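Speaker notes - "The Last Sandwich: catering small meetings without shame"
Hultville Community Hall, 2024-06-05
Princess Fajardo

Slot is 20 minutes including questions. Dexter has the clicker. Do not let Dexter talk about coffee urns until the end.

OPENING
Wait for people to sit. They will have pastries. Let them chew.

Say: I have fed people at meetings for 10 years and have yet to receive a thank-you note, though I do get letters about egg salad.

Ask who has been to a lunch where the food ran out before the second row stood up. Hands. Ask who organized it. No hands. Move on.

THE DUMLAO LUNCH
Tell it short this time. We had 109 people signed up and I ordered for 109 people. Everybody took two halves, which is what a half is for, and then the tall men from Ploltov took four. By 12:20 we were down to parsley.

Following year, same hall, I ordered 600 halves. We ate sandwiches at my house until they frightened us. (Pause. If no laugh, keep going, it picks up.)

What I do now: three halves a head for a working lunch, two if there's cake. Cake slows people down.

WRAPPING
Hold up the roll of plastic wrap. It will stick to itself. Let it.

Wrap each half on its own. Yes, it takes forever. A bare sandwich on a tray at eleven is a crouton by one. Put the cut side where people can see it, or they will pick it up, peel it, look inside and put it back. I have watched a grown man from Astus do this to five in a row.

Tomato: salt it, drain it on a towel, keep it off the bread with something green. Dexter Sarmiento disagrees and uses butter. He may say so from the back - allow one sentence.

BASKETS
Trays look full or they look sad. Baskets are kinder. Round, with a good rim, small enough that one person can pass it down the table. Refill from the kitchen and keep the big pile out of sight.

(Next slide. Don't speak for a few seconds.) 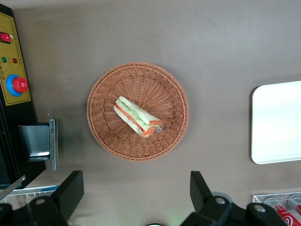 Photo: Dexter Sarmiento

One half left, tomato hanging out of the end, bit of plastic wrap still on it. Every meeting gets here. People will walk past that basket all afternoon and look at it with real feeling, and they will not take it.

Ask the room: who would? Somebody always says they would. Offer them a napkin.

My rule is that the last one goes to whoever is stacking chairs. Say it out loud when you bring the basket around. It's gone in a minute.

QUESTIONS
Gluten-free: separate basket, separate knife, label on both.
Mayonnaise in October: same as mayonnaise in July.
Urns: over to Dexter. Sit down. Eat something.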